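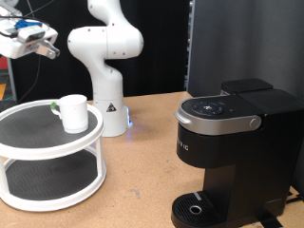
When is the open day, and do I need a ticket?

The open day is on August 26, 2023. Doors open at 10 in the morning. Entry is free but you need a ticket, and each household can book up to four. We have 400 places for the day, spread over several entry times. Please come at the time shown on your booking.

Where do I go when I arrive?

Come in by the Tostwood Road entrance and show your ticket at the desk. You will be given a sticker and a plan of the building. The robot room is on the ground floor, at the end of the long corridor.

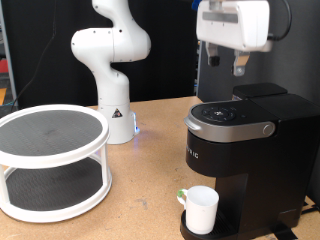
Mullbridge Technical Centre: Robotics and Automation Department

What will the robot be doing?

Working with a single-serve coffee machine, a mug and a pod. A turntable organiser stands on the same table. The task is a household one, and we chose it as most visitors know how it goes without being told. You will see the arm handle the mug and reach into the top of the machine with its gripper.

How long is each demonstration?

Allow 30 minutes, including time for questions at the end. The arm moves slowly and there are pauses between steps. If you have to leave part way through, please use the door at the back.

Can I drink the coffee?

Not the coffee from the demonstration table. Hot drinks are on sale in the canteen, which takes cards and cash. Bring your own cup if you have one.

What happens to the used pods?

They go into a bin kept for pods alone, and are sent off for recycling after the event.
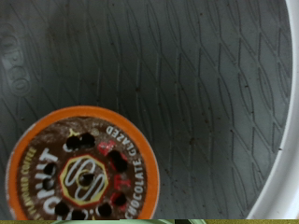 Visitors are welcome to add pods from home, as long as they have been drained first. Please don't bring whole bags of them.

Is it suitable for children?

Children of all ages can come in with an adult. Under-eights must stay behind the line on the floor. The Skatport building workshop in Room 105 is better for younger ones, and no booking is needed for it.

Can I touch the robot or work the controls?

Staff run the arm at all times. Once it has been switched off at the end of a session, you can come up to the table and look closely.
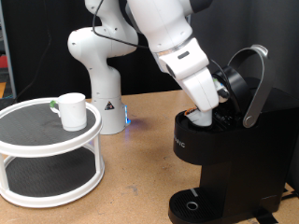 Please keep bags and coats off the table when you do, and leave the cables where they are.

May I take photographs?

Yes, without flash. Ask before taking pictures of other visitors.

Is there step-free access?

The whole ground floor is step-free. The Chantharasri Lecture Room upstairs is reached by lift.

I can't make that date. Will you run it again?

There will be a shorter evening session in September. Booking opens on this page once the time is settled.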